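Desk reset, sort of

4/1/21 and no jokes from me, I spent the whole morning clearing my desk instead. Well. Most of the morning. Some of it was coffee.

Started with the drawer. 17 pens, I tested every one on the back of an envelope and kept five. Found the Trendwood warranty card for the table too, two years after I told Marlene it never came in the box. Sorry Marlene.

Then cables. I hate the cables. Pulled the lot out, wiped down, put most of them back in the same tangle becuase the laptop still needs power and so does everything else. Zachary Chan keeps telling me to get one of those trays that screws on underneath. He has sent the link twice. Fine, maybe in May.

Keeping: laptop on the stand (my neck is so much better, do this if you haven't), white keyboard, white mouse. Two plants went to the windowsill. The big lamp went to Hậu, who wanted it anyway.

Drinks are the real problem. I'm a cans person. Yellow ones mostly, one a day, sometimes two if there's a deadline, and they end up parked wherever my hand happens to leave them. Thắng says get coasters. I had coasters! They're in the box with the Naciri mugs, which I still haven't unpacked from the move.

So new rule — one can on the table at a time, and the old one goes out before the next one comes in. We'll see how long that lasts.

Yellow can, light wood, I do like the color together:
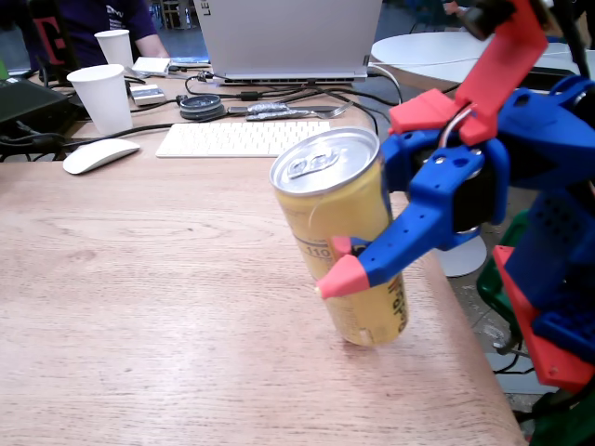
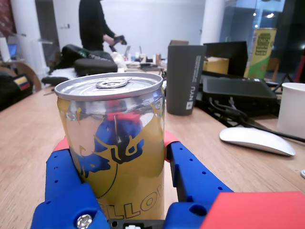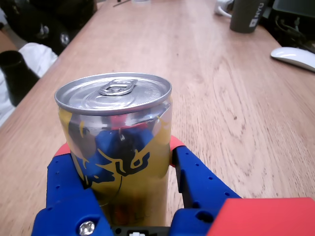
Anyway the shelf is next. There's a stack of notebooks up there going back to my Skusau days and I know I'll sit on the floor and read them all instead of sorting. Ermira has offered to come over and be ruthless, might take her up on it. Also need to find out where the recycling goes now, they moved the bins agian and the sign just says "rear."

More when the shelf is done. Or half done.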